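Session 7: Open Shelving and Built-Ins Against Masonry
Interior Fitting I, Drumport Evening Program
Instructor: Padmavathi Poojary
Handout revised 01/06/2025

Bring this sheet to the shop along with your tape, level and pencil. Reading for this session is chapter 4 of the course binder, through the section on scribing.

1. Why masonry is different

Most of you have hung a cabinet on drywall over studs. You find the stud, drive the screw, and the wall is flat enough that nobody sees the gap. Old brick gives you no studs and very little that is flat. Check it with a long level in several places, both up and down and side to side, and write the readings on your sketch. Mark the high spots in chalk. The unit has to sit off the highest one, and everything else gets shimmed or scribed to meet it.

Look at the mortar before you decide on fasteners. If you can rake it out with a key, do not anchor into it. Sound brick takes a sleeve anchor well if the hole is clean. Drill without hammer action first on soft or old brick, then switch only if the bit stalls.

2. Back or no back

A unit with a full back panel is stiffer and easier to square. It also hides the wall. If the client wants the brick to show, leave the back off the cubbies and get the stiffness somewhere else. The usual places are:

A closed cabinet at the top, with its own back, screwed through into the wall.
Fixed shelves, housed into the dividers and glued.
A narrow rail under each long shelf, set against the wall.

Adjustable shelves do nothing for stiffness. In an open-backed unit, at least one shelf in each bay should be fixed.

Dust gets in behind open cubbies. Brush the brick down and seal it with a matte masonry sealer before the unit goes up. You will not be able to reach it properly afterward.

3. Finish

White paint next to red brick is common and it shows every mistake. Fill and sand the front edges twice. Prime the undersides of the shelves too, especially the upper ones, which people see from a chair. Screw holes that will be visible from below should be plugged or capped, and you should decide which before painting.
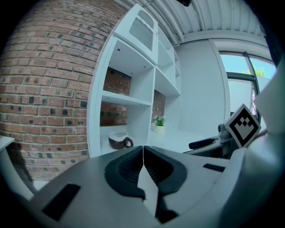
Leave the caulk for last. A bead of white caulk pressed into rough mortar looks bad and cannot be cleaned out. Scribe a thin strip to the wall, paint it on the bench, and pin it in place. Wolfram Tiedemann will demonstrate this with the Ilby block plane during the second half of the session.

4. Shelf spacing

Measure what will be kept there. Mugs and small plants need less height than people expect, but you want room for a hand above them. Allow 9 inches clear for the lowest opening if it sits directly on a work surface, more if a lamp or kettle will go there.

For next time

Draw a front elevation of an open-backed unit for the Prokley practice wall, which is 127 inches long. Show fixed shelves with a solid line and adjustable ones with a dashed line. Note where each anchor goes and whether it lands in brick or mortar.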